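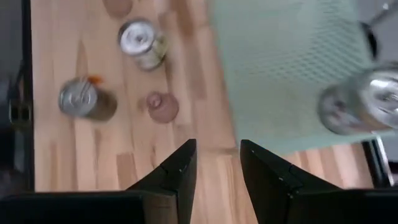 Haziq Sinaga asked why a board gets wider in wet weather but hardly any longer. The answer is in how a tree is built.

Wood is made of very small tubes called cells. Most of them run up and down the trunk, like straws packed in a box. The lines you see on a board are called the grain, and they follow the tubes.

The wall of each tube can take in water from the air. When it does, the wall gets thicker. Thicker walls push the tubes apart sideways, so the board swells across the grain. The tubes themselves barely stretch, so the length stays nearly the same. In dry air the water leaves and the board shrinks again.

A wide tabletop can move enough to crack. One way to limit the trouble is to glue many narrow strips side by side. Each strip pulls in a slightly different direction -- and the top stays flatter.

Try it: in April, measure the width of an unpainted board in millimeters. Write the number on paper, with the date. Measure the same spot again in winter, when the heat is on indoors, and compare the two numbers.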